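How a Food Bank Works

A page for young readers from the Cedon Community Food Bank

Every family needs food every day. Sometimes a family does not have enough. A parent may have lost a job, or a storm may have damaged the home. A food bank is a place that collects food and passes it on to people who need it.

What is the difference between a food bank and a food pantry?

The two names sound alike, but they do different work. A food bank is a large building, much like a warehouse, where food is stored. A food pantry is a smaller place, often in a school or a church, where families come to pick up groceries. The Cedon food bank sends food to pantries in Grorik and Evitov and to the kitchen at Cárdenas Elementary School.

Where does the food come from?

Some of it comes from farms. A farmer may grow more carrots than the stores will buy. Some of it comes from grocery stores, which give away cans with dented labels or cereal in last season's boxes. The rest comes from people who hold food drives. In March, students in Grorik collected 1000 cans of soup and vegetables. Students in Evitov collected 500.

What happens when food arrives?

Each box is weighed on a large scale. The food collected in last year's school drives weighed 2635 pounds. Next, workers sort the food by kind. Beans go with beans, and rice goes with rice. They read the date on every package and look for holes, leaks, and broken seals. Food that is not safe to eat is taken away.
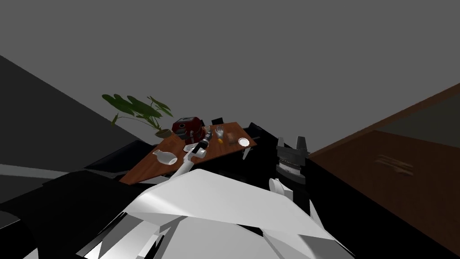 A robot at a wooden table covered with small objects. Computer-made picture.

Fresh food needs special care. Milk, eggs, and meat are kept in a cold room. Bread goes out first, usually by 10 in the morning, and potatoes and onions can wait longer in a cool, dark place.

Who decides which food goes where?

Each pantry sends in a list of what it needs. "We read every list before we load a truck," says Rosine Mallet, who directs the food bank. "A pantry that serves many babies will need different things from one that serves many grandparents."

How can children help?

Ask a grown-up before you take food from the kitchen at home. Good items to give are canned fruit, peanut butter, pasta, and oatmeal. Please do not send glass jars or food that has been opened. Classes may also make cards to go in the grocery bags.

Words to know

Donate: to give something without being paid for it.
Perishable: likely to spoil quickly, as milk and lettuce do.
Pantry: a place where food is kept, or where families can receive it.

Teachers may request collection boxes from the food bank's front office. Please allow two weeks for delivery.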